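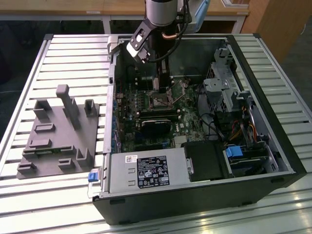

Chapter 7
Buying the Cell: From Task to Purchase Order

In this chapter
7.1 Starting from the task
7.2 What the quotation leaves out
7.3 The Osagie plan
7.4 Spares and running costs
7.5 Timing the order
Exercises

Chapter 6 ended with a working list of tasks that a small workshop might hand over to a robot. This chapter deals with what comes next, when somebody has to ask for money. Most of the mistakes described here were made on paper, months before any equipment arrived, and most of them could have been put right with a pencil.

We follow one plan through the chapter. Osagie is a repair and refurbishment firm that takes in used office computers, strips them, tests the parts and sells on what is sound. Its workshop manager, Tiruwork Mekonnen, was asked to prepare a budget for a single robot cell that would work inside open desktop towers. The engineering side was looked after by Chun-hung Liu. Their figures are left out where they would date quickly, but the headings they used are given in full.

7.1 Starting from the task

A buyer who begins with a catalogue will end up comparing arms by reach and payload, as these are the numbers printed largest. Neither says much about whether the job can be done. Start with the job and write it down in terms of what has to be touched, from which direction, and how much room there is to do it.

For work inside a desktop tower the answers are fairly awkward. The case has to be laid on its side and opened. The tool comes down from above, so the arm must have enough height over the bench to clear the drive cage and still get its wrist low over the board. Cables cross the space. A part may be held by a lever, a latch or a screw, and each asks for a different movement. The same workshop may see a tall case in the morning and a flat one in the afternoon, with the processor socket in another place and memory on both sides of it.

Osagie's first task sheet said only "remove processor". Liu sent it back and asked for the steps. The second version separated releasing the lever, opening the frame, lifting the processor and putting it down somewhere safe. Once the steps were apart, it was plain that the third step set the requirement for the gripper and the first set the requirement for force sensing. The arm itself hardly mattered, and three of the models under review would have served.
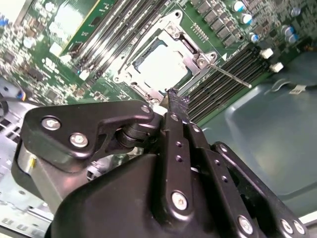

Finger clearance is the measurement most often missing from a task sheet. Measure the narrowest gap the fingers must enter, at the depth where they will work, and do it on the worst machine you expect to receive. Then ask the supplier for the width of the gripper across its linkages as well as at the tips. A finger that fits between two memory banks is of little use if the body behind it meets the side of the case first. Suppliers will usually send a drawing. If they will not, ask for the loan of a sample — a printed dummy of the right size will do for this purpose.

7.2 What the quotation leaves out

A quotation for a robot normally covers the arm, its controller and a teaching device. Mekonnen obtained two, one from Clovel and one from Finura, and found that they could not be compared as they stood. Clovel had included a gripper and two days of training. Finura had included neither but offered a longer warranty. She drew up one list of headings and asked both firms to fill it in:

Arm and controller
Gripper, fingers and spare fingers
Wrist plate, adaptors and fasteners
Cameras, lenses, mounts and cables
Worktable and fixings
Fixtures and part holders
Guarding and risk assessment
Software licences, first year and later years
Installation and training
Delivery

Both firms left some lines blank. A blank line is still a cost; it only means that the buyer will meet it from another pocket. Worktables are a good case. A slatted aluminium table lets you bolt down a fixture anywhere along its length and move it later, but it costs a good deal more than the bench it replaces, and it is rarely in the quotation.

Fixtures are nearly always left out. Osagie chose to print its own, which kept the price of each one low and moved the expense into staff time. The budget allowed 6 rounds of design for the first fixture plate. Nnamdi Omoregie, who reviewed the plan for the firm's lender, thought this too many and asked for it to be cut. Mekonnen kept it, and recorded his objection beside the figure. Readers may like to return to this decision after section 7.4.

7.3 The Osagie plan

The plan set the cell against a yearly volume of 700 towers, with 200 more treated as possible but not counted on. This is a sound habit. A plan that pays for itself only at the higher figure should say so on its first page.

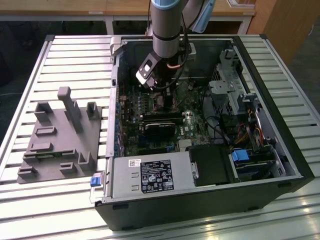 Handling time was entered separately from robot time. Someone has to carry each tower to the table, take off the side panel, set it down in the right position and carry it away again. In an early draft these minutes had been left out altogether, and the cell looked far cheaper per machine than it could ever be. Chibuzor Ezeani, then in charge of the hand benches, supplied the missing times from his own job cards.

The plan also named the machines the cell would be expected to handle in its first year. Only one family of desktop tower was listed, though the workshop received many kinds. Narrowing the range lowered the volume the cell could claim, but it meant one set of fixtures, one set of positions to teach and one kind of latch to deal with at a time. A second family was put down for the following July, with its own fixture costs and its own line for engineering time.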